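I'm looking for two people to come teach our robot how to tidy a table. You steer both of its arms by remote control, it copies you, and we save every try. No experience needed — I'd never driven one before I started at Rokerska either!
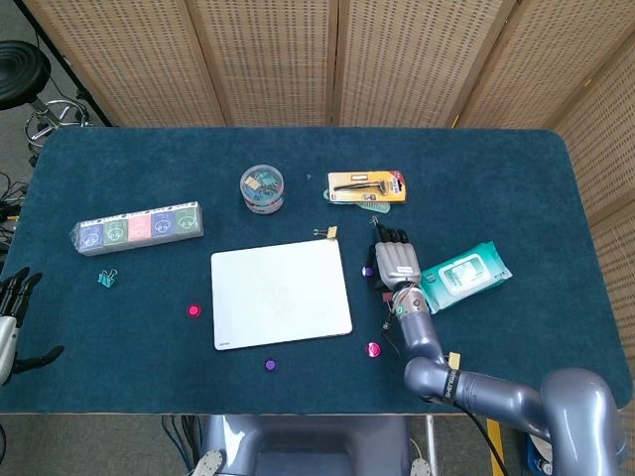
Photo: Ilse Harms / Rokerska

Clips, tokens, a pack of wipes: small stuff, and fiddlier than you'd think. Shifts are 3 hours and pay $145, with a break whenever your shoulders want one. We start in May. Drop me a line with the hours you can do and ask for Ilse.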